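Skastora folding table, white top – four months in

I bought this table in May after going back and forth over it for way too long, and I've been meaning to write something up ever since. Short version: I like it a lot, with a couple of gripes!

I wanted a plain white work surface I could push right up against the wall, nothing fancy, no drawers, no cubbies. The Memstead one was my first choice (a friend, Dilani, swears by hers) but it was out of stock every time I looked. So Skastora it was. Putting it together took me 40 minutes, and that includes hunting for the hex key, which had slid under the packing foam. 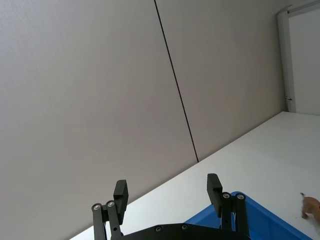
The top is what sold me on it. It's smooth enough to write on without a pad underneath, and it wipes clean with a damp cloth – coffee, pencil, even the beet juice I was sure would leave a mark. Marker is another story. I needed a bit of rubbing alcohol for that, and a second go the next morning.

The straight back edge is great too. My old Clomance desk had a curved one and I lost pens down the gap every single week. Drove me nuts.

Now the gripes. White shows everything, so if crumbs bother you, you'll be wiping it down after every sandwich. It also bounces light around on a sunny afternoon, and I ended up moving my chair to the other side after lunch. And the feet! They come with little screw-on levelers that work loose if you drag the table, so lift it, or get someone to take the other end.

Customer service was quick when I wrote in about a missing foot. Somebody named Stepan Yurchenko answered the same day, and the new part came in five days.

Would I buy it again? Yep, though I'd get the longer one next time.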